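**Board keeps turning into the wind on group paddles – is it me or the fin?**

*Posted by Najwa Awwad in Flatwater & Touring, 7th May – 732 views*

Hi everyone! Long-time reader, first time posting, so be gentle with me.

I've been paddling since last November (yes, I started in the cold, no, I don't recommend it) on an inflatable Stultia that I bought from a neighbor. On our little river I'm fine. I can go straight, I can turn, I can stand there feeling pleased with myself. Then a couple of weeks ago I joined the Dawber group for their morning paddle on Asov Lake and the whole thing fell apart as soon as we left the cove.

The crossing from the ramp to the island is 800 yards. The wind was coming from our left, not a lot of it, people on the beach were still wearing hats. And my board just would not point at the island. It kept swinging its nose left, up into the wind, so I ended up paddling only on the left side the whole way over. By the time I got there my left shoulder was cooked and everyone else was already sitting on the grass. Coming back it was the same thing with the other arm, which I guess is fair.

Things I've tried or thought of:

- Standing farther back. Felt wobbly and I don't think it helped.
- Kneeling. Helped a lot, but my knees are not 20 anymore.
- Pumping the board up harder. I was a little lazy with the pump that day, I'll admit it.
- A bigger fin. I've got the one that came in the bag and it's pretty short.

I also had a dry bag with me, a full one, with water, a towel, a change of clothes and my share of the lunch, and I strapped it under the bungee at the front because that's where the bungee is. Could that be doing it? It never occurred to me until I was lying in bed that night going over the whole thing.

There's another group paddle coming up and I'd really like to keep up with the pack this time. Nuria Pastor, who leads it, is lovely and stayed back with me, but I don't want to be the person she has to stay back with every time. Do I buy a fin, or do I need lessons, or what? 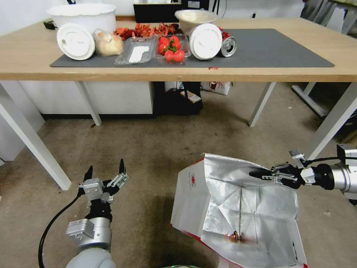 ## Neville Horrocks

It's the bag. Move the bag.

OK, slightly longer version, as I've got my coffee now. Weight in the nose pushes the nose down, so the front of the board grips the water and the tail gets light. The wind shoves the light end around, and the light end swings downwind, which leaves your nose looking up at the wind. I did the same thing for a whole summer with a cooler up front and blamed three different fins for it.

Here's what I'd do, in this order, before you spend any money:

1. Pump the board to the number printed by the valve. Use the gauge. If the gauge on your pump is broken (they all break), borrow one at the ramp. A soft board sags in the middle and you'll never get it to track.

2. Put the bag behind your feet. If you don't have rings back there, you can get stick-on ones from any board shop. Glue them the night before, not in the parking lot. Mine came off in the first ten minutes and I watched my sandwiches float away.

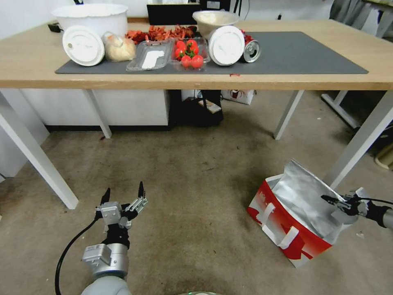

3. Stand with the carry handle between your feet and look down the board from there. Then shuffle back maybe half a foot. Have a friend on shore tell you if the tail is dragging. You want it close to level, with just a touch less nose in the water than you had.

4. Check that the fin is in the right way around. Don't be insulted! I have seen it done backward by people with very expensive hats. The tip should sweep toward the tail.

5. Then go for a little paddle with the wind on your side and see what she does. Stay near the beach for this one.

If it still turns after all that, a longer fin is worth it. But I'd bet you a donut it's the bag.

**Reply from Najwa Awwad:** Well now I feel silly, but also relieved. The fin is in the right way, I went out to the garage in my slippers to check!

## Ximena Tovar

Neville's right about the trim, but I don't think that's all of it. I paddle Asov most weekends and that crossing is sneaky. The cove is sheltered by the trees and you come out past the point straight into whatever is blowing, so you get hit by it all at once, usually while you're still chatting and not paying attention. Plenty of decent paddlers end up facing the wrong way right there.

What helped me most was quitting the idea of pointing at the place I wanted to go. Pick something upwind of it. On the island crossing I aim at the old boathouse, which is well to the left of the landing, and let the wind carry me down onto the beach as I go. You'll be traveling a bit sideways the whole time and it looks odd, but it's much less work than fighting for a straight line. Once you're in the lee of the island it all goes quiet and you can turn and paddle in like a swan.

And about paddling on one side only: look at where your blade goes. If you pull it close along the rail you get more forward and less turn. If you reach out wide in an arc you get lots of turn. So when the nose starts creeping left, do one big wide sweep on the left early, then go back to normal strokes on both sides. If you wait until you're already facing the wrong direction it takes six or seven, and that's how you cook a shoulder. Bend your knees too. You're a sail out there, so be a shorter sail.

Also, kneeling isn't cheating! When the gusts come through I drop down without a second thought, and I've been doing this for years. A folded towel under the knees is all you need. Half the Dawber group goes down on their knees past the point and I've never heard anyone tease anyone about it.

One more thing on the bag. Do you need all that stuff? If you're coming back to the ramp, leave the dry clothes and the food in the car. The last few outings we've eaten after, off the water, so nobody has to carry a potluck across a lake on a board. I bring tomatoes every time and have never once had them survive a trip under a bungee. 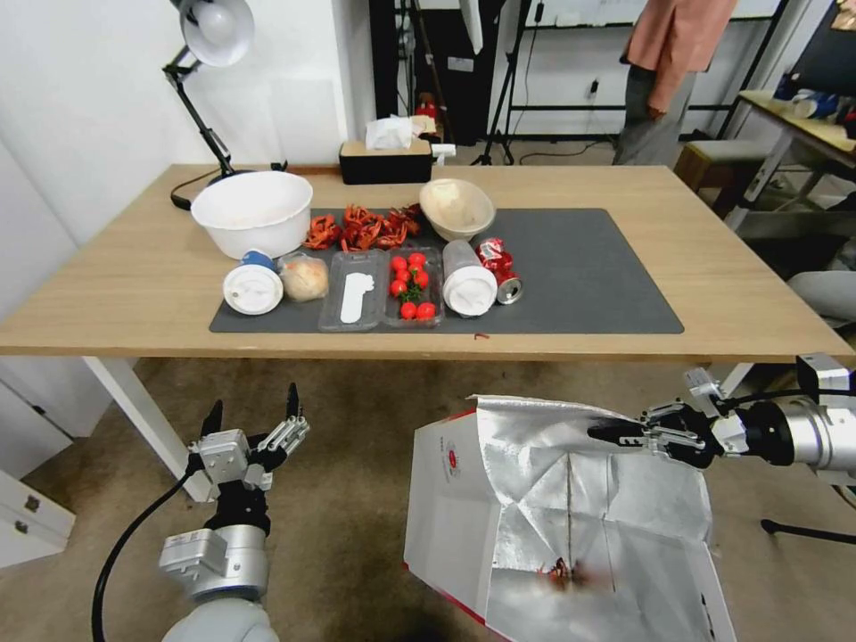
*Cherry tomatoes, wrapped bread and the big white bowl at the back.*

What I always do carry: phone in a pouch around my neck, water, a whistle, and a leash and PFD on me and not tied to the board. Please wear the leash on the lake even if you don't on your river. If you fall in on a windy day the board leaves without you, and it's faster than you are.

## Kieran Marsden

lol just get a kayak

Kidding, kidding. I do have a longer fin sitting in a drawer, it's a Drisutetti touring one that I bought for a board I've since sold. Not sure it fits your box, some of the Stultias have the slide-in kind with the little clip and some take a screw. Measure the slot or post a picture of the bottom of the board and I'll have a look. If it fits you can try it for free before you go spending anything. I noticed a difference with it going straight, but it's a pain in the shallows and I took a header off the sandbar by the ramp when it grabbed. Wade out farther than you think before you hop on.

I'd go to the earlier start too, if Nuria is still running two. The lake is usually flat until mid morning and then it wakes up. You can get over and back before the breeze does anything, and then you're first in line when the food comes out.

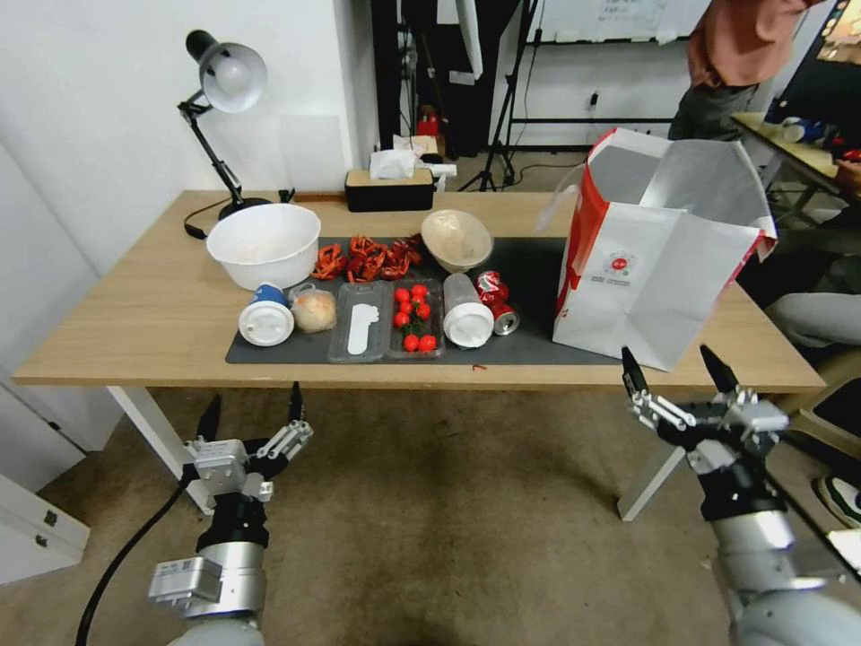 *White bowl on the left, tissues in the middle, food all along the mat.*

**Reply from Neville Horrocks:** Seconding the early start. And the wading.

**Reply from Najwa Awwad:** You are all wonderful, thank you! Mine is the clip kind, Kieran, I'll message you the measurements tonight. Plan is: proper pumping, bag in the car, only the small stuff behind my feet, and aim for the boathouse. Ximena, is that the one with the green roof or the one with no roof?

**Reply from Ximena Tovar:** No roof! If you're headed for the green one you'll end up at the marina.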